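Questions about image and page speed checks in Kurkis

We collected these questions from the emails our small support team receives. If your question is missing, please write to us and we will add the answer in the next update of the page, usually in September.

## What does Kurkis check?

Kurkis opens each page of your website as a visitor would open it, and measures how long it takes until the main text can be read. After this it makes a list of the files which slow the page down: large pictures, fonts, scripts from other companies, and style sheets that are loaded but never used.

It does not change anything on your server. You receive the list, and you decide.

## How many pages can I check at once?

The free plan checks 66 pages in one run. The paid plan, Camico, checks 616. If your site is bigger, you can divide it by folder and start a separate run for each folder. The results are kept together under the same project name.

## My score was 98 yesterday and today it is lower. Did I break something?

Probably not. The score depends also on the answer time of your server in that moment. We advise to run the check two times, with at least one hour between, before you start to look for a mistake. If both results are low, open the tab "Changes" and compare the file sizes with the previous run.
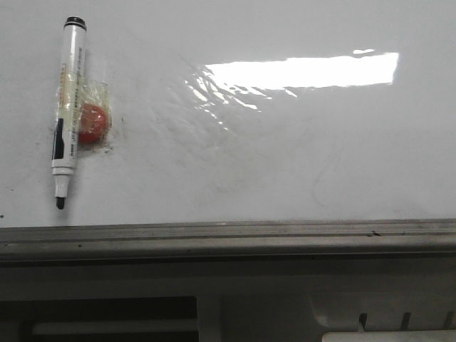
A lower score on only one page is a different matter. In most cases somebody has uploaded a new picture directly from a phone or camera, and the file is many times larger than the place where it is shown. Save it again in a smaller width and repeat the check for this one page.

## Which pages should I repair first?

Begin with the page called **Index** in the report. It is your home page, and its style sheets and fonts are normally shared with all other pages, so one repair there can improve the whole list. Then sort the table by "Visits" and go down from the top.

## Can I use Kurkis with a ready-made theme?

Yes. We test regularly with our own theme, Cabrera, but the check works with any theme. Please note that some themes load their pictures only when the visitor scrolls. For these you must turn on the option "Scroll before measuring", otherwise the pictures will be missing from the report.

## Do large background pictures always make a page slow?

No. A background with few details and soft colors can be compressed strongly, and most visitors will not see the difference. Backgrounds with text, hair or leaves need more care. Try two quality levels and look at them on a real phone. 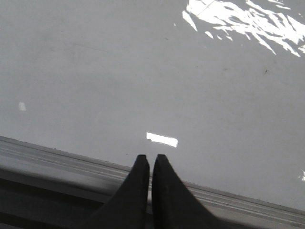 *Pale gray surface with bright reflections in the upper right corner.*

## Who can see my reports?

Only the people you invite to the project. A person with the role "Reader" can open and download reports, but cannot start a new run.

## How can I contact you?

Technical questions are answered by Dariusz Duda, and questions about invoices by Lena Laskowska. Use the form in your account and choose the correct subject, then the message goes to the right person. On Wednesday we install updates, so the answer may come one day later.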